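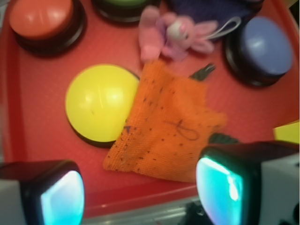
Push buttons, a small plush toy and a mesh bag on a red plastic tray.

The police radio in Brinmont goes silent in May

For many years our small newsroom had a receiver on the shelf beside the kettle, and it was always on. If a car went into the river at Pomare, or if a shop window was broken in the night, we heard it at the same moment as the patrol. From May this will be finished. The district police are moving all their voice traffic to an encrypted system, and the press will not receive a key.

Several readers wrote to ask what this means for the newsletter, so I will try to explain it as well as I can. I have worked at this desk for 11 years and before that for a daily paper in Erkitz, where the radio was closed a long time ago. I have therefore seen both situations.

The police announced the change in a letter of one page. The reasons are the privacy of victims and the safety of officers. I do not want to make small of these reasons. On an open channel you could hear the full name, the home address and sometimes the illness of a person who had only called for help. Every reporter who listened knew this, and we had our own rule that nothing from the radio was printed until it was confirmed by a second source. But people who are not reporters also listened, and they had no such rule. Two winters ago a man in Gornness found strangers with telephones in front of his house before the ambulance had come. He told us about it afterwards and he was still angry, with good reason.

On the other side, the radio was the only source of police news which did not pass first through the police. When the press office writes to us that "officers attended an incident", we can now ask only what they wish to answer. With the radio we could ask why the first car needed so long, or why four cars were sent to a quarrel about a hedge.

We wanted to know how much we really depended on it, and Tegan Rewi, our editor, went through the log book of the last year. We wrote down 203 calls that we thought worth following. From these, the press office sent a notice of its own for fewer than half. The others we would have learned from neighbours, or from social media the next day, or never. Among the ones without notice were the fire in the school bus garage and the long search for the two boys on the Pomare road, who were found asleep in a boat shed. There was also the evening when a police car hit the wall of the library. Perhaps that one would have come out in any case, as the wall is quite visible.

Tegan and I went to see the police in their building in Brinmont to ask for some arrangement. The meeting was friendly and lasted one hour. We brought three proposals.

The first was a receiver for accredited newsrooms, with a signed agreement that it can be taken back if we misuse it. Such agreements exist in other places. The answer was no, because they would then have to decide who is a newsroom and who is not, and they do not wish to do it. I must say I understand them a little. There is a man here with a page about road accidents, he has more followers than we have subscribers, and I would not like to be the one who tells him that he is not the press.

The second was a delay. The channel would be open for everybody, only thirty minutes late, so nobody can use it to arrive before the ambulance or to run away from the patrol. The answer was that the technical supplier must be asked. We have asked when the supplier will be asked. We have no date yet.

The third was a public list on the police website, filled automatically from the dispatch computer, with the time, the kind of call and the street without the house number. This they liked the best. A first version is promised before the radio closes, and we have seen a test page. It is useful but thin. The categories are very wide, and "assistance to the public" can be a lost cat or a person on a bridge. Calls are also removed from the list after one day, so a newsletter which comes out once a week will need to copy it each morning. We have started to practise this with the test page and it takes ten minutes if the coffee is ready.

We also asked if there will be a person to telephone at night. At present the press office closes at five in the afternoon, and after this hour there is a recorded message. The duty inspector may speak to journalists but is not obliged to, and some inspectors are more talkative than others. The police will "look at the possibility" of a night number.

What changes for you as a reader? In the first months you will probably find less police news in these pages and it will be older. We prefer to tell you this before it happens. We will mark clearly when a story is based only on a police statement, with the words "according to the police" in the first sentence and not hidden at the bottom. When we could speak with a witness we will say so too. If the police refused to answer a question which we find important, we will print the question.

We will also need your telephones and your eyes a bit more. This newsletter goes to 2366 households between Gornness and the coast, and in most streets there is at least one of you. If you see something, you can call the newsroom line or write to the usual address. Please do not go closer than you would go without us, do not photograph injured people, and never call us before you call the emergency number. It is enough to tell us where and at what time. We do not print your name unless you agree to it.

The cost of the new system was another question from readers. The district council approved it as part of a larger contract for all emergency services, and the part for the police is not shown separately in the budget papers. We have made a written request for the number and for the contract itself. The fire brigade will share the same network from autumn, but its chief told us that he wants to keep the first alarm open, as his part-time crews in the villages are used to hearing it at home. I will write more when he has this confirmed.

The council will discuss the matter at its next session, at half past six in the evening in the upper hall in Brinmont. The public can attend and may speak for three minutes each, if they put their name on the sheet at the door before it begins. The test page of the call list will be shown on the screen there. Tegan will be present for the newsletter, and she would like to receive your questions beforehand, the short ones especially.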